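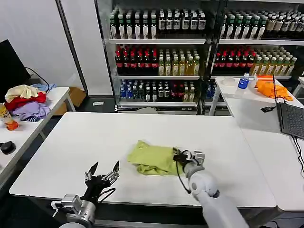
4. Planificación del equipamiento y estructura de costes

4.1. Criterios de adquisición

La partida de equipamiento se elaboró tomando como unidad de análisis el puesto de manipulación bimanual, y no el robot aislado. Los presupuestos recibidos en la fase de consulta describían con detalle los brazos y los controladores, pero dejaban fuera las mesas, el cableado, los efectores de repuesto y las horas de puesta en marcha. Penner (comunicación interna, 9 de septiembre de 2023) propuso reunir todos esos conceptos en una sola ficha por puesto, criterio que se mantiene en lo que sigue.

Se compararon dos proveedores, Kumedex y Bedthorpe. El primero ofertaba el conjunto completo con contrato de mantenimiento anual; el segundo, brazos y efectores por separado, con la integración a cargo del comprador. La Figura 4 muestra un puesto en la tarea de manipulación de prendas: una prenda verde lima arrugada sobre la mesa central, con la pinza multidedo del brazo derecho apoyada en su borde y la pinza de dos dedos del brazo izquierdo abierta.

Figura 4. Puesto bimanual con efectores distintos en cada brazo. A la izquierda, montón de ropa sobre una segunda mesa; a la derecha, mesa con ordenador portátil.

4.2. Efectores y consumibles

La decisión de montar efectores distintos en cada brazo tiene consecuencias presupuestarias directas. Un puesto simétrico permite compartir repuestos; uno asimétrico obliga a mantener existencias de dos familias de piezas. En el plan se reservaron 8 juegos de yemas para la pinza de dos dedos y se excluyó la compra anticipada de dedos para la pinza multidedo, cuya reparación se contrató por intervención.

El cableado se trató como consumible. Los cables que discurren por el exterior del brazo están expuestos a flexión repetida y a enganches con el tejido, por lo que su coste se imputó al ejercicio corriente – no al inmovilizado – con revisión cada mes de julio.

4.3. Horas de operación

El modelo de costes de Simões, adaptado aquí al trabajo con textiles, reparte la inversión entre las horas efectivas de manipulación. Para el primer ejercicio se previeron 525 horas por puesto. La hoja de cálculo del proyecto Skullbridge, elaborada de forma independiente, arrojaba alrededor de 537. La diferencia procede del tratamiento de las paradas por recolocación de prendas, que Skullbridge contabiliza como tiempo productivo. Se adoptó la cifra menor.

Con ese denominador, la oferta de Bedthorpe resulta preferible siempre que el equipo disponga de personal propio para la integración. En caso contrario, las horas externas absorben la diferencia de precio durante el primer ejercicio. El efecto de la amortización a más largo plazo se examina en la sección 5.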